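The Last Word on Paper Cups

Jul 9, 2023

The woman who owns the biggest collection of paper cups in Gerasberg would like it known that she drinks her coffee from a mug.

"Paper makes it taste like an envelope," she says, and pours me some. In a mug.

She asked me to leave her name out because her landlord reads this page and her lease has a clause on storage. So I will say only that she is retired from the county water office, lives up a steep flight of stairs, and has 662 cups in the back bedroom. She used to have over 2,000. Then she met the moths.

"Moths don't eat paper cups," I say.

"They eat the sweaters you put between the stacks."

How it started

It began with a train delay in Lolar. She was stuck there 17 hours, the station kiosk was the only thing open, and she couldn't find a trash can. She carried the cup home in her coat. A month later she bought another coffee at the same kiosk and the cup was different.

"Same kiosk, same man, same terrible coffee. New cup. I thought, well, who decided that?"

She wrote to the supplier, a firm called Pulleck, and asked. Pulleck sent back a price list for orders by the pallet. She has kept it in a plastic sleeve.

I ask what makes a good one. I expect to hear about rarity. She wants to talk about seams.

"Look at where the print meets itself. A lazy printer will cut a rabbit in half. You see a rabbit's front and then the back of some other rabbit. I can't have that in the house."

She does have it in the house. There is a shelf for it.

Plain brown cups divide the hobby, she tells me, and she is on the side of the brown ones. The serious people want bright colors and holiday editions. She likes a print you have to tilt toward the window to find. 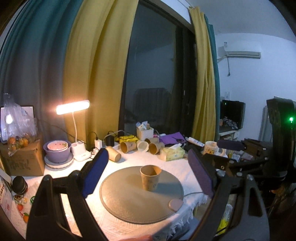
What the neighbors think

"They bring me their trash," she says. "They mean well. I got one last week with a cigarette in it."

Her sister has not been in the back bedroom for years. Her doctor asked once whether it was a comfort, and she told him no, it was a nuisance, and did he want the one he was holding?

Her best trade was with the Akbari bakery downstairs, which gave her two sleeves of a discontinued children's cup in return for her promise to stop going through the bin. She kept the promise until August.

Cartoon prints are her weakness. Adults get stripes and a slogan, she says, while children get a whole little town wrapped around their hot chocolate, and they chew the rim anyway. 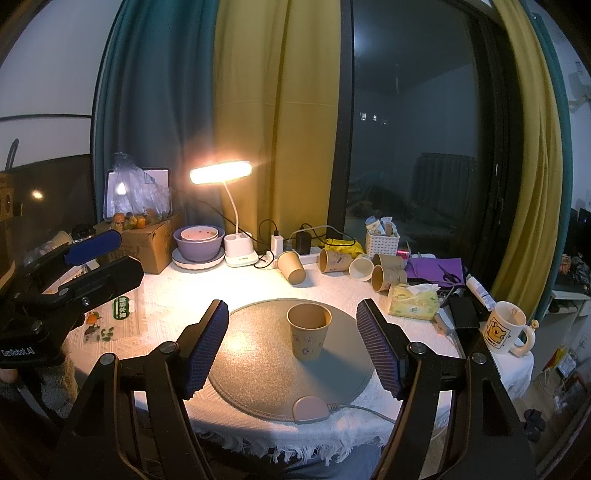

A tan cup with small cartoon prints in purple and white.

I ask what will happen to them all. She has offered the collection to the Gerasberg museum, which replied that it was full. She went over to check.

"It was not full. They have an entire room of door hinges."

She plans to write again in the fall. Meanwhile she is down to one cup a week, or says she is. On my way out she looked for some time at the one I'd left in my bag from the station, and I gave it to her. She turned it around to find the seam and handed it back.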